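Print this article | E-mail to a friend

Wanting Yuan has written down bread recipes for 60 households in Gandlow, most of them from people over seventy. She started in February with her neighbor's oven and a school notebook.

"I asked for one recipe and got four," she says. "They all had the same name and none of them matched."

Yuan grew up in Undville and moved to Gandlow for a bookkeeping job. She still does the books three mornings a week. The recipes take up the afternoons.

Most of her cooks don't measure. One uses a coffee cup with no handle, so Yuan borrowed the cup and weighed what it held. "It came to 249 grams of flour if she filled it, and less if I did. I wrote down hers."

Does she correct mistakes? "No. If somebody says to bake it until the radio news, I put that in, and then I put the minutes next to it."

The baker İlker Taşdemir tests the loaves before they go in the book. He says rye gives him the most trouble. "Old flour was coarser. You add the water they tell you and you get soup. I hold some back and look at it after an hour."

The two of them disagree about salt. Taşdemir wants it listed by weight throughout. Yuan has kept "a palm of salt" in several places, with his figure in brackets.

The first printing will be 500 copies, paid for by advance orders. Yuan doesn't expect to make money on it and has no plans for a second book. She would like to get the flatbreads finished first, and two of the women who make them are away until spring.

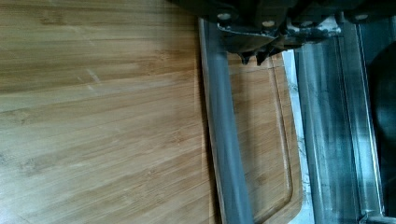 "They told me to call when they're back," she says. "So I'll call."

Comments (3)

mtr_gandlow: My aunt is in this. She says the seeds are wrong.

Pat: Where do we order?

oldoven: Agree with the baker on rye. I hold back a quarter of the water.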